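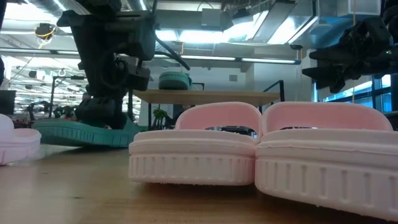 The shoe test was my idea, and I'm still a little proud of it. When Vicente Lagos asked what I wanted his robot to do for me, I think he expected me to say fold a towel. Everybody says fold a towel! But I have three kids and a front hallway, and what I want out of the future is a machine that finds two shoes that go together and puts them on a rack. So that's what we did.

The product is called the Limance, and it's made by a small firm named Trinico that rents space in an old industrial building in Flanagan. It's a two-armed bench kit, sold mostly to packing shops and small mail-order outfits that can't afford one of the big caged systems and wouldn't have the floor for it anyway. You get the metal frame, the two arms with their grippers, the cables (so many cables), the software, and two days with a trainer who comes out to you. Vicente runs the demo bench. Araceli Contreras does the training visits, and she happened to be in the building on the day I drove over, so I got both of them and asked far too many questions.

My first surprise was how plain the thing is. I'd pictured something white and rounded, like a fancy coffee maker. The Limance is black, angular and full of elbows, and it makes no effort to be cute. The arms are bolted to the frame around the table, one on each side, and they reach in over the work. When they move there's a low whir, a bit like an office printer thinking things over. I could talk over it without raising my voice, and I did, constantly.

You don't write code to teach it a job. You move a pair of handles, the arms copy you, and you do the task again and again until the software has enough to go on. Araceli says people always ask how many times, and she always says more than you'd like. For the shoe job, the demo team recorded 258 rounds. She let me try a few for practice, and oh boy. My first sandal went straight off the side of the table. My second I managed to pinch by the sole and wave in the air like a fish. By the fifth or sixth try I had stopped thinking about the handles and was only thinking about the shoe, and that's when it gets fun.

Slides turn out to be a sneaky choice for a test, by the way. They're smooth, they're chunky, and the strap is really the only handle you get. Pick one up by the strap and it swings. Vicente told me they'd started with boxes, because everybody starts with boxes, and that the arms had gotten very good at boxes and very bad at everything else.
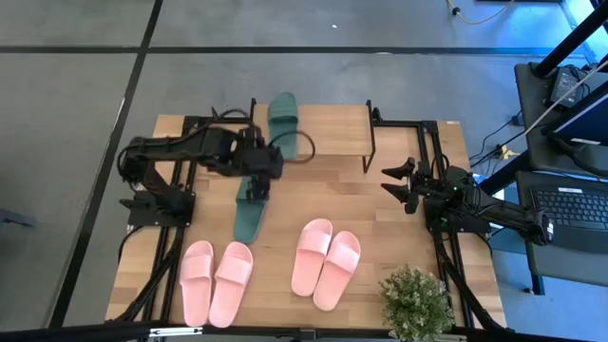
The Limance at work on the shoe test, with a green slide in the left gripper and the right one open over the table.

So how did it do? I sat on a stool with a notepad and watched 23 runs. Most of them went fine, and a couple were lovely, one arm lowering a slide so gently that I said "aww" out loud. The bad ones were bad in ways I recognized from home. One slide got set down and promptly knocked over by the other arm. Another time the gripper closed on nothing, lifted nothing, and carried that nothing over to the shelf with great care. Vicente stopped the run, nudged the shoe a little, and started over. He didn't seem embarrassed, and I liked him for it.

It's slow, too. I could have cleared that table in the time it took one arm to settle on its grip. Araceli's answer is that her customers don't buy it for speed. The one she talks about most is Trenadholm, a returns shop where the kit sorts whatever comes back in the mail. It runs through lunch and it runs after people go home, and in its first full month there it handled 1,583 items. I asked how many of those had to be picked up off the floor. She laughed and said she'd have to check, and then she did check, and it was more than she wanted printed.

What bugged me was the setup. The two training days are good, but you need a person on your staff who will stick with it afterward, re-recording when the stock changes and fussing with the lights when the sun moves. The manual is thin. The cables need a better home than the floor. And if you sell one kind of thing in one kind of box, I'd save my money and get something simpler.

But if your tables fill up with odd, floppy, mismatched stuff every day, I'd book a demo, and I'd bring my own stuff to it. They'll let you. I've already asked about going back with a bag of sneakers, laces and all, and Vicente went a little quiet before he said yes.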